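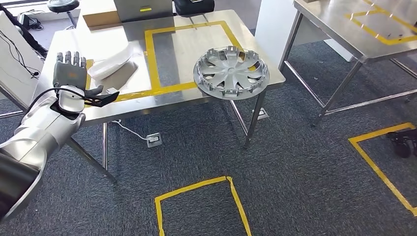 Rust is the reddish-brown, flaky material that forms on iron when it is left in damp air. Most people have seen it on an old gate, a garden spade or the chain of a bicycle. Some metal things, however, keep their shine for years. The top of a stainless steel table, with its brushed surface and pale sheen under the lights, is made mostly of iron, just as a garden spade is. This guide explains why one kind of iron mixture rusts easily and another hardly rusts at all. It was prepared by the learning department of the Clisolmont Museum of Metals for readers aged eight to eleven.

## What is rust?

Iron is an element. That means it is made of only one kind of atom. Air contains another element, called oxygen, which people and animals need in order to breathe. When iron, oxygen and water meet, they join together in a slow chemical reaction. The new material that is made is rust.

Rust does not behave like iron. Iron is strong and can be bent or hammered into shape. Rust is weak and crumbles when it is rubbed. It also takes up more space than the iron it came from, and so it swells and lifts away in flakes. Each flake that falls off uncovers fresh iron underneath, and the reaction begins again there. A thin piece of iron left outdoors for long enough may rust all the way through.

Salt makes the reaction go faster. For this reason, railings beside the sea often rust sooner than railings in a town far from the coast. Cars may also rust more quickly in places where salt is spread on the roads in winter.

## What makes steel stainless?

Steel is iron with a small amount of carbon mixed into it. A mixture of a metal with something else is called an alloy. Plain steel is harder than pure iron, but it still rusts.

To make stainless steel, a third element is added to the melted metal. It is called chromium, and it makes up at least one tenth of the finished alloy. Chromium also reacts with oxygen, but the result is very different from rust. It forms a layer over the whole surface, far too thin to see, which holds tightly to the metal and keeps water and air away from the iron inside.

If stainless steel is scratched, the chromium in the scratch meets oxygen in the air and a new layer forms. The metal repairs its own coat. Scientists call this a passive layer.

Stainless steel is easy to wipe clean, and many hospitals, school kitchens and laboratories use it for sinks and worktops. It is not perfect. Salt water left standing on it for a long time can make small holes, known as pits.
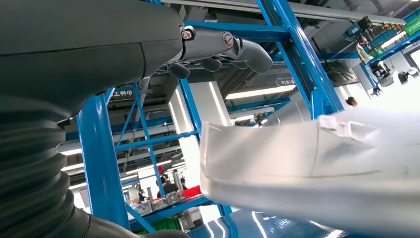 *Round silver-coloured caps on a grey surface, with a ribbed black sleeve below.*

## Other ways to stop rust

Stainless steel costs more than plain steel, so it is not used for everything. People protect iron and plain steel in several other ways.

- **Paint** keeps air and water off the surface. It must be renewed when it chips.
- **Oil or grease** is used on moving parts, such as bicycle chains, where paint would rub away.
- **Zinc** can be spread over steel in a thin coat. This is called galvanising. Even when the zinc is scratched, it reacts before the steel does, and the steel beneath is protected for longer.
- **Tin** is used as a lining in many food cans.

Some metals need no help against rust at all. Only iron and its alloys can rust. Copper turns green outdoors, and silver turns dark, but these changes are called tarnish. Aluminium forms a thin protective layer of its own, rather like the one on stainless steel.

## Looking after old iron

The museum cares for 3,091 objects, and 742 of them are made of iron or plain steel. They include door keys, cooking pots, horseshoes and a set of kitchen scales. Zinhle Pillay, the museum's conservator, checks them for new rust. A conservator is a person whose work is to keep old things from being damaged.

The iron store is kept very dry. Visitors to the store are asked to wear cotton gloves, as sweat contains both water and salt. A fingerprint left on bare iron can turn into a small brown mark in the shape of the finger – several of the older keys have marks of this kind.

"We do not always remove old rust," Ms Pillay explains. "Sometimes it has the shape of the object in it, and if we scraped it away we should lose the shape as well."

## Try it yourself

An adult should help with this activity. You will need three plain iron nails (not galvanised), three clean jars, salt, cooking oil and tap water.

1. Label the jars A, B and C.
2. Put one nail in jar A and add 30 ml of water. The nail should be partly in the air.
3. Put the second nail in jar B. Add the same amount of water and a teaspoon of salt.
4. Coat the third nail with cooking oil, place it in jar C and add the same amount of water.
5. Leave the jars open in a safe place. Look at them each day for a week and draw what you see.

Write down which nail you expect to rust first before you begin. Wash your hands after touching the nails, and do not taste anything in the jars.

## Words to know

**Alloy:** a metal mixed with one or more other elements.

**Chromium:** a hard, shiny metal added to steel to make it stainless.

**Galvanised:** coated with zinc.

**Passive layer:** a very thin layer that protects the metal under it.

**Tarnish:** a dull or coloured film on a metal other than iron.

Schools may borrow the museum's handling box of rusted and unrusted objects from October. Requests should be sent to Johannes Ntuli in the learning department.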